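Right, thread time, because a few of you asked how you show a robot a job when you can't just tell it. Short answer: you do the job yourself, over and over, while holding the robot's hands. (Well, its sort of hands!)

You squeeze, the fingers close, and all of it gets recorded. Today's job is picking up a small white bit of plastic and dealing with the tray next to it. Sounds like nothing. My wrists disagree. 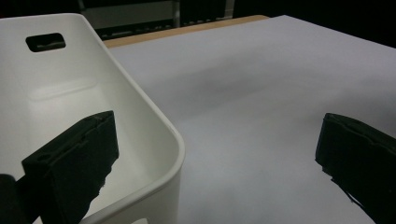
Gredulard, 24 June 2024

The fingers on these have black padding and it does get ragged. I quite like them a bit chewed, but the Jovent lot want fresh pads before August, so I suppose I'd better order some.

Biggest thing I've had to unlearn is being quick. My first go at this job had 53 takes and I binned 39 of them, nearly all for rushing the grab. Now I come in slowly, stop, close, then lift.
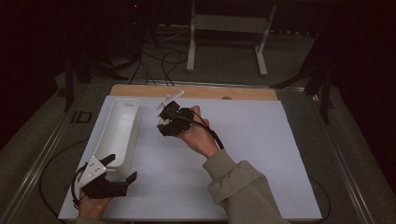
The left hand is the awkward one. I'm so right-handed that I forget the left is being recorded too, and it wanders off or goes limp halfway through. A lazy left hand in the takes means a lazy left arm on the robot later on!

Cables, then. One per gripper, and you learn to keep your elbows out or they drag on your wrist. I tried clipping mine to my sleeve once and nearly took the whole lot off the table.

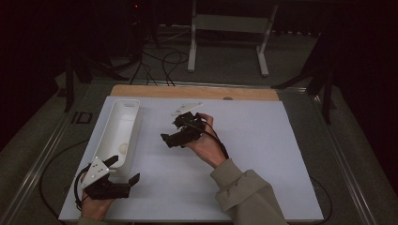 Someone asked if remote control wouldn't be easier. We did that on the Ineleck job and I found it much slower, mostly as you can't feel when you've got hold of something. With these you can, a bit, through the handle.

Target is 51 good takes, then a cup of tea and a very long stretch. Will post how the arms get on with it.

More from this account
Remote control day on the Ineleck job
Which gloves, if any?
2 weeks with the Dumitrescu arm

Contact | © 2024 | Back to top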